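Leave the Thread Where It Lands
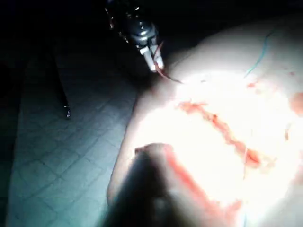
Red thread in the jaws, blue-green one off to the side.

2018-05-06, by Keith Whitelaw

I have been teaching stitching at Oltthorpe long enough to have opinions about thread, so, quickly, before the next group comes in, one of them.

We tidy too much. Everybody does it. A learner finishes a row, steps back, and straight away the fingers are in there picking off the ends, wiping the pad, lining up the tools. By the time I get over to the table it looks like a shop window. Lovely. And I have nothing left to teach from.

Take the loose thread. A loose end is a record. Where it fell, how long it was cut, whether it got pulled across the surface or dropped straight. I can read a lot off an end that has been left alone. A long tail tells me somebody was nervous about running out. A short one tells me they weren't thinking about the knot at all. Throw it in the bin and I'm left asking the learner what happened, and learners, bless them, remember what they meant to do.

Same goes for the cut itself. The practice cuts we get taught on are so neat. One straight line, clean edges, like a slit in an envelope. Then the same person meets a ragged edge and freezes up. Which side do you start from? How big a bite do you take when one lip is thin and the other is bunched up? You can't learn that on an envelope. I want jagged. I want bits sticking up. I'd take one ugly cut over ten pretty ones for a morning's work and I've said so at every planning meeting since February, to general sighing.

Usman Bajwa, who I share the room with and who is tidier than me in every part of life, thinks I'm wrong. His case, as fair as I can put it: a messy field is a dangerous habit. Old thread gets mistaken for new thread. Somebody grabs the wrong end. If you let a learner work in a clutter for 2 months they'll think clutter is normal, and you've made a problem for whoever gets them next. He keeps his own table bare as a plate.

OK. He has a point about the grabbing. I've seen a learner pull carefully, very carefully, on a strand that wasn't attached to anything. Took a good while before she noticed. But she noticed! And she has checked her thread ever since, which she would not have done on my say so.

That's also why I like color. Red thread on red work is miserable to see, and people complain, and they should be made to do it anyway. Put a blue or green one in as well and suddenly the eye has something to hold onto. I do both in the same session when I can get both. The supplier, Fullden, sends whatever it has, so some weeks it's all one color and we make do.

The light is another thing. Bright light on a pale surface bleaches the middle right out. You lose the curve, you lose the little dents that tell you how hard you're pressing. People turn the lamp up because they think more is better. Turn it down. Or move it over to one side so you get a bit of shadow to work with. I have asked for the lamps in our room to go on swing arms and have been told it is being looked at, which at Oltthorpe means what it means everywhere.

What I'd change, if anyone's asking. Stop marking for neatness in the first half of the course. Marks for the stitch, marks for the hold, none for how the table looks. We scored 81 pieces last term and I'd bet a fair few lost points on stray bits that had no bearing on the closing of the cut. Then in the second half bring in Usman's rules, all of them, bare table, ends counted and cleared. By then they'll know what it is they are clearing.

And let the pads get used. We bin them too early. A pad that's been stained and smeared and stitched over teh same place is harder to read, and hard to read is useful. The budget would thank us too but I'm not making that argument, someone else can.

Usman says he will write a reply. He's been asked to keep it short. Group's at the door, I have to go find the good scissors.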